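Who Makes the Rules for Robots, and Do Robots Follow Them? 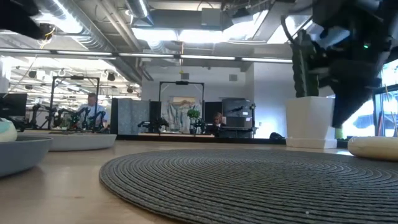
A reader named only as Bean wrote to us last month to ask why robots need rules at all, when a robot only does what it is told. It's a fair thing to ask. Bean also said that rules are for people, and that a toaster doesn't have any.

Well, toasters do have rules. Somebody had to decide how hot the outside is allowed to get and what kind of plug it gets. The toaster doesn't know about any of this. The people who build it do, or they're supposed to.

Robots are the same, only with more ways to go wrong. A toaster stays where you put it. A robot arm swings, reaches, grabs and lets go, and it may do that in a room where people are standing or sitting at their desks.

What is a standard?

A standard is a long, dull document that says how something should be made or used. Experts argue over each sentence, sometimes for years. When they stop arguing, they publish it, and companies can say, "Our robot meets the standard."

You should know that a standard isn't always a law. In some places the law says you must follow a certain one. In other places, following it is a good idea and that's all. So when a box or a website says a machine is "built to the highest standards," ask which ones. If there's no answer, those words are just decoration.

The famous three laws

You may have heard that robots have three laws, and that the first one says a robot can't hurt a person. Those laws come from stories. They are good stories! But you can't type "don't hurt anyone" into a robot arm and go home. The arm doesn't know what "hurt" means. It may not know what "anyone" means either. It has motors, and sometimes cameras and other sensors, and a program that turns numbers into movement.

Real rules are smaller and much more boring. They say things like this:

How fast may the arm move when a person can reach it?
How hard may it press before it must stop?
Where does the stop button go, and who checks that it works?
What should happen if the power goes out while the arm is holding something?

That last one is harder than it looks. Should the gripper open or stay shut? If it's holding a sponge, it hardly matters. If it's holding a full bowl over your foot, you'd like it to stay shut. If it's holding your sleeve, you'd like it to open. One rule can't be right for all three, so people have to think about the job before they pick.

Fences or no fences

For a long time the main rule for big factory robots was simple. Put a fence around the robot. If someone opens the gate, the robot stops. A fence can't get confused, and anyone can see what it's for.

Then came smaller arms that are meant to work near people. You may see these called "collaborative," a long word for working together. Some can feel when they bump into something, and they stop. The ads make this sound as if the arm is your friend. It isn't your friend, and it isn't your enemy. It's a machine that may be able to notice a bump.

Suppose a gentle arm is holding a pair of scissors. Is it still gentle? The arm might be slow and soft, but the scissors are still scissors. Good practice says you have to check the whole job: the arm, the tool in its grip, the thing it picks up, the table, and the people nearby. A safe arm by itself doesn't prove much. Remember this one when somebody shows you a video of a robot patting an egg.

What does a green light mean?

There's a small green light on the gripper in the picture at the top of this page. What does it mean? I can't tell you from the light alone. On one machine, green might mean "I'm switched on." On another, it might mean "I'm ready to move." Those are very different messages if your hand is in the way.

Most of us learned that green means safe, because of traffic lights. A good workplace doesn't leave that to guessing. It writes down what each light means, in words a new person can understand, and puts the words where people will read them.

A made-to-measure puzzle

Let's try writing a rule. Say the people at Mirnside have a robot arm that puts bowls on a shelf. Their rule says, "Stay back while the robot is working."

Sounds fine? Now pick at it. How far back is "back"? Is the robot working when it has stopped to wait for the next bowl? An arm that's waiting can look just like an arm that's off. Plenty of people would walk right up to it.

A better rule might be, "Stay behind the yellow line unless the robot is switched off and the switch is locked." You can check that one. Either your toes are behind the line or they aren't. It's still not perfect. What if the line wears away?

Try it at home with a rule for a pretend robot that clears the dinner table. Give it to someone in your family and ask them to find the hole in it. They will, and they'll enjoy it far too much.

Who checks?

Often, the company that builds the robot does its own tests. Sometimes an outside tester is paid to do it. And the place that uses the robot has to look at its own room and its own jobs, since the builder has never seen them. A robot that was fine in the builder's workshop can be a problem in a narrow hallway.

I'd be happier if more of those tests were easy for everyone to read. Many aren't, and some standards cost money just to open, so a kid who wants to know the rules has to ask a grown-up with a credit card. Bean, if you're reading, you could write to a robot company about that. Ask which standards they follow and who did the checking, and see if the letter you get back answers both questions.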